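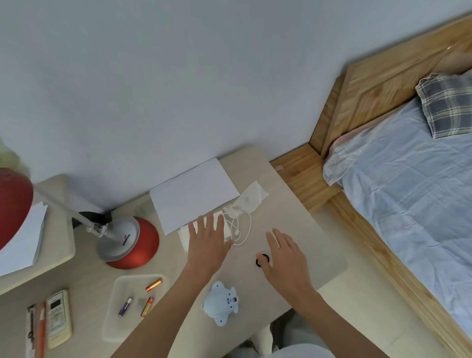 Drornby desk tidy tray, clear, with a lift-out option

I started selling these because I was sick of losing batteries. They'd roll to the back of the drawer, or I'd find one in a coat pocket in January and have no idea if it was any good. So now every desk in our house has a clear plastic tray on it, and the Drornby is the one I keep reordering (my sister Mereana Merrick has pinched two of mine already!).

It's a plain little thing, see-through, with sides high enough to stop an AA rolling off towards the floor. I keep batteries in mine, plus whatever small square bits and bobs have come out of my pockets. Being clear is the whole point for me, I can see what I've got left without tipping it all out.

Where it really earns its place is when something needs a new battery. You know how it goes, the remote stops working, you flip the cover off, and then the old one gets mixed up with the new one.
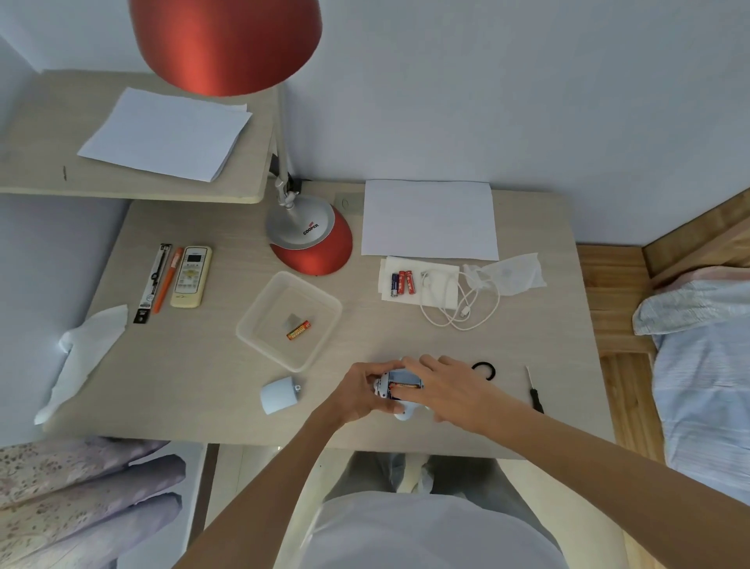 I put the old ones at one end and the fresh ones at the other, and I haven't muddled them since. Have a quick look at the plus and minus signs inside the compartment before you press the battery down, and give the contacts a wipe if they look dull.

A few of you have asked about size. It takes up to 40 AAs if you stack them, though I'd never keep that many on a desk. It'll sit happily under a lamp next to your pens and the air-con remote. Halima Oyelaran wrote in to say hers lives on the bedside shelf with her hair grips in it, lovely idea.

Wash it in warm soapy water, no dishwasher please, mine went a bit wavy.

The lift-out divider is sold separately and comes from Handilar, so it ships in its own parcel. Allow 7 days for that one. Trays ordered before noon go out the same day, except Sunday. If yours turns up cracked just send me a photo and I'll pop another in the post.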